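Ticket 1752: nightly sync from Flokgate share stops part way, attachments missing
Opened by: Stefaniia Sydorenko
Assigned to: Yevhen Yatsenko
Status: Resolved
Opened: 2022-06-23

Reported problem
The nightly copy from the Flokgate share to the Pultgate archive ends early. The job log shows exit code 0. Folders up to the letter J arrive complete, later ones arrive empty. Manual copy of a single folder works from the same account.

Y. Yatsenko
Checked free space on the archive volume, 400 GB left. Permissions match on both sides. Restarted the sync service and ran the job by hand. It stopped in the same folder, Jiang. Please attach a few files from that folder that open on the share and are absent from the archive.

S. Sydorenko
Three attached, all PNG. They open normally on the share.

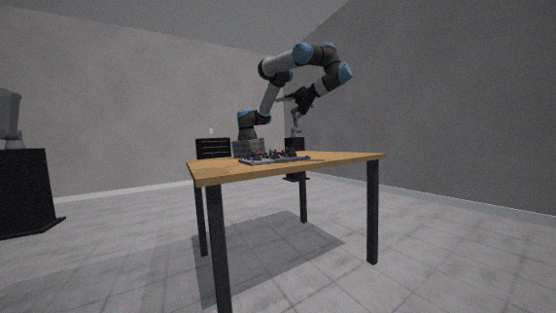 Attachment 1: arm over table, gripper above upright tool. Missing from archive.

Y. Yatsenko
File names are within limits and contain no odd characters. Copied the first attachment alone to an empty test folder, no error. Raised the log level to debug and ran again. The last entry before exit is a directory listing request, which returns 1000 items and then closes. The Jiang folder holds 1000 items on the first page and 453 on the second. The second page is never requested. 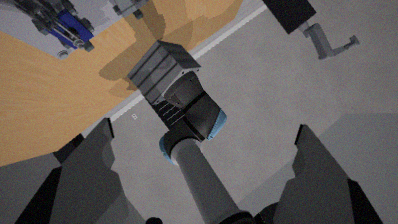

The client was updated in May and the settings file was carried over from the old version. In that file the paging option is still written under its old name. The new client ignores names it does not know and falls back to a single page. It also treats the short listing as the end of the whole job, hence the clean exit code and the empty folders after J.

Z. Xue
Seen on the Greraten server too, same client version. Renaming the option fixed it there. The service must be stopped before editing or it writes the old file back on exit.

Y. Yatsenko
Stopped service, renamed option, started service. Full run completed. Item counts match on both sides for Jiang and for every folder after it. Opened the last attachment from the archive copy to check it.

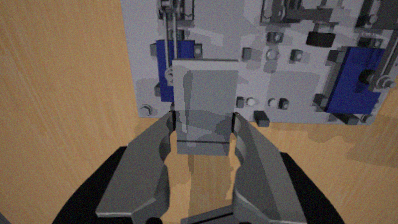

Attachment 3: grey block held between gripper fingers, opened from Pultgate.

S. Sydorenko
Confirmed, all three open from the archive. Can the job send a warning if the counts differ?

Y. Yatsenko
Count check added as a separate step after the copy. Mail goes to the archive list. Closing.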